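Tetiter told to return fees as regulator loses patience with 'free' withdrawals

Crypto exchange Tetiter has been ordered to repay customers in Ornarness who were charged to take out their own money under a scheme the company advertised as free withdrawals.

The Ornarness Financial Conduct Office published its decision shortly after 4pm, the traditional hour for news one hopes will be overlooked. It found that 740 account holders had paid what Tetiter called a "network courtesy adjustment" when moving coins to a private wallet. The adjustment was mentioned on the eighth screen of the sign-up process, under a heading about cookies.

Refunds must be made by the end of July, in ordinary currency. The regulator added that last part after Tetiter offered to pay people back in its own token, TETI, which has had a difficult spring.

"A customer who reads the word free is entitled to think it means free," said Vibeke Hjaltadóttir, the office's head of enforcement. "We did not feel this needed a consultation, but we held one anyway."

The consultation drew 510 replies. Most came from customers. A handful came from rival exchanges, who were shocked by the practice and wished to know whether their own version of it was affected.

It is. From the autumn, any exchange serving Ornarness residents will have to show the full cost of a withdrawal in the local currency before the customer presses the button. Firms will also have to keep a record of what was shown, and for how long it stayed on the screen. Trandden, the largest of Tetiter's competitors, said it welcomed the clarity and asked for another year.

Kai-wen Au, Tetiter's chief executive, said the company accepted the decision "in the spirit in which it was intended". He said the charge had covered real costs, including the price of working out how much to charge.

"We have always been on a journey towards transparency," he said.

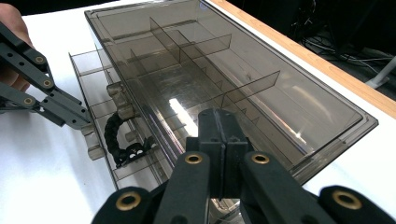
Smoky grey with a clear side tray: a see-through organiser with dividers.

The decision runs to 700 paragraphs, a good many of them about one word. Tetiter's lawyers argued that "free" described the customer's freedom to withdraw and had never been meant as a price. The office considered this over four pages and turned it down in a single sentence.

It was less severe on the question of intent. Internal messages showed that staff had raised the wording twice, and that a plan to change it was dropped when the person in charge of the page moved to a job in marketing. The office called this "disorganised" and imposed no fine on top of the refunds, a choice that has not pleased everyone.

Manolis Nikolaidis, who lost three separate adjustments to the scheme while trying to close his account, said he would have liked to see something with more noughts in it. "They charged me to leave, then they charged me because the first charge had left me with a balance," he said. "I suppose I should be glad they've stopped emailing to ask how it went."

Séverine Lefèvre, a lecturer in financial law, thinks the new rule matters more than the refunds. Exchanges have been able to shelter behind the fact that network costs move from minute to minute, she said, and will now have to name a figure and stick to it. "Banks managed this with foreign currency some time ago. They complained a great deal as well."

Customers do not need to apply. Tetiter must contact those affected, including people whose accounts are closed, and may not ask them to open a new one in order to be paid. The office said it had put that in writing after a conversation with the company.

Tetiter's home page was still offering free withdrawals yesterday evening. There is now an asterisk.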